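Black, White and a Whole Lot of Leaves

I used to be scared of pattern. My first apartment was beige, my second was a braver beige, and then I spent one August afternoon in the Lodwood showroom in Basodora and came home with 64 sample swatches (my car has never recovered). What got me was the black-and-white stuff, the big curling leaves and sweeping blades that mirror each other across a wall. And they don't have to stop at one wall! Wrap three sides in it, put a dark wood-grain tabletop in the middle, and even a checked paper bag looks like it was set down there on purpose. 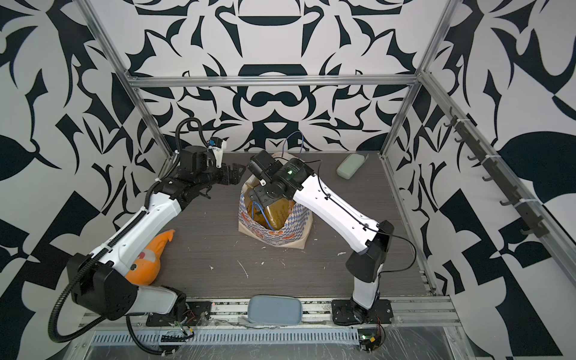 Too much for a bedroom, was the verdict of one reader from Gashi, who papered hers in a leaf print, lasted 97 nights and moved the whole look to the hallway, where she now adores it. Fair enough! I'd try it on a craft nook first, or a pantry. Zenell sells its leaf print for $354 a set, so measure twice, then go hang a sample up and live with it until you stop noticing it's there.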